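Office storage cupboards: frequently asked questions
Skotitley, second floor. Last updated February 2023.

Who are the cupboards for?
Anyone with a desk on the second floor. There are 22 low cupboards, one for every two desks in most rows. If you are new and have not been given a shelf, ask Mei Brannigan.

What can I keep in them?
Boxed equipment, spare keyboards and mice, cables, paper and stationery. Cables should be tied and put in a box or bag. Coats, shoes and food should go in the cloakroom or the kitchen.

Is there anything that must not go in?
Spare laptop batteries, aerosols and anything liquid. Batteries go to Cameron Guthrie, who has a metal cabinet for them.

How do I put a box away?
Open both doors fully first. The hinges strain if a door is half shut and a box catches it. Set the box on the cupboard top, check that it has a label, then lower it on to the shelf with the label facing out. Heavy boxes go at the bottom.

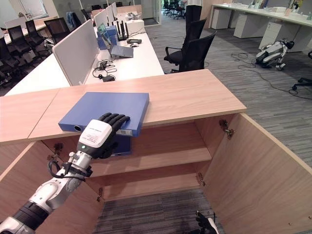
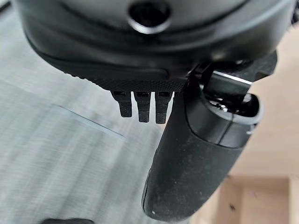 How much weight will the shelf take?
The limit is 18 kg, spread evenly. Anything heavier goes in the store room on the ground floor.

Can I leave things on top of the cupboard?
During the day you can. Please clear the top before you go home, as the cleaners wipe them in the evening. A box left there should sit fully on the top with no part over the edge.

What should the label say?
Your name, what is in the box and the month it was put away. Blank labels are in the drawer next to the printer. Boxes with no label are kept for 3 weeks and then moved to the store room.

A door won't close properly. What should I do?
Check that nothing on the shelf is sticking out. If the shelf is clear, the hinge probably needs adjusting. Report it to Manolis Raptis with the cupboard number. Please don't tighten the screws yourself, because the panels split easily.

Can I move a cupboard nearer to my desk?
Ask first. They are placed to keep the walkway at least 84 cm wide.

Can I have a second shelf fitted?
Spare shelves came from Menevska with the original order and a few are left. Send a request to Hazel Haverford. Fitting normally takes a day or two, and the cupboard has to be emptied beforehand.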